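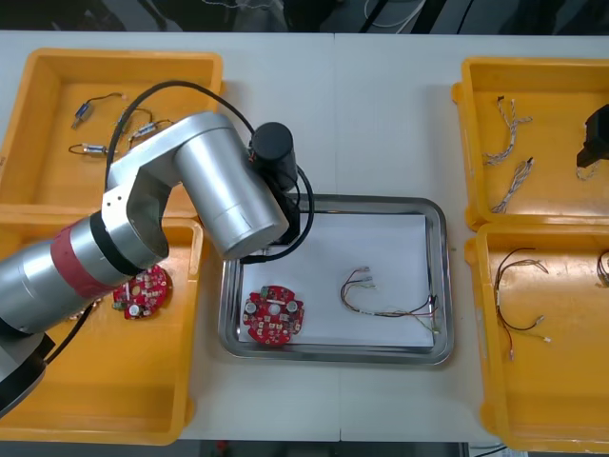

Hondavard College — Office of Testing Services
Exam Room Readiness Checklist, Placement and Entrance Exams
Site: Ormsby Hall, ground floor
Inspected: Wed 7 October
Inspector: Saron Birhane
Reviewed by: Paora Whitcombe

Ratings: S = satisfactory, C = correct before next session, N/A = not applicable.

1. Access and check-in

1.1 Entrance unlocked and step-free route clear. S
1.2 ID check desk outside the exam room, not inside. S
1.3 Candidate roster printed, one copy per door. C
Comment: Roster at the east door was the August version. Replaced during inspection. Old copies to be shredded by the test office.
1.4 Prohibited items notice posted at eye level. S
1.5 Storage for phones and bags, numbered and lockable. C
Comment: Lock on unit 16 does not engage. Do not assign.

2. Seating

2.1 Seats in room match approved plan (28). S
2.2 Spacing between seats meets plan, measured center to center. C
Comment: Back row had been pushed forward for a class. Floor tape is worn and hard to follow. Retape before the next session.
2.3 All candidates face the same direction. S
2.4 Left-handed desks available on request. S
2.5 Separate room ready for extended-time candidates. S
Comment: Vustbridge Room used. Quiet at time of visit. Check the music department schedule before booking it for afternoons.

3. Test materials

3.1 Sealed booklets stored in locked cabinet, two-person access. S
3.2 Booklet count agrees with shipping record. S
Comment: 1,000 answer sheets received, 1,000 on record. Serial numbers run in order.
3.3 Key log complete and signed. C
Comment: Two entries have a time out but no time in. Both keys were found in the cabinet safe. Staff reminded to sign on return.
3.4 Scratch paper unmarked, one color per session. S

4. Proctoring

4.1 One proctor seated with a view of all candidates, one walking. S
4.2 Proctors have no family or coaching tie to any candidate; form on file. C
Comment: One form missing. That proctor is not to be scheduled until it is received.
4.3 Wall clock visible from every seat and correct. S
4.4 Lider timing software tested on the proctor station. S
4.5 Incident report forms in room. S

5. Comfort and safety

5.1 Lighting even, no flicker. S
5.2 Exits clear, evacuation map posted. S
5.3 Procedure for securing booklets during an alarm known to staff. C
Comment: One proctor described the old procedure — booklets carried out by candidates. Current procedure is to leave them and lock the room.
5.4 Food service in room. N/A

Result: usable once items marked C are closed. Send corrections to P. Whitcombe with the item number in the subject line.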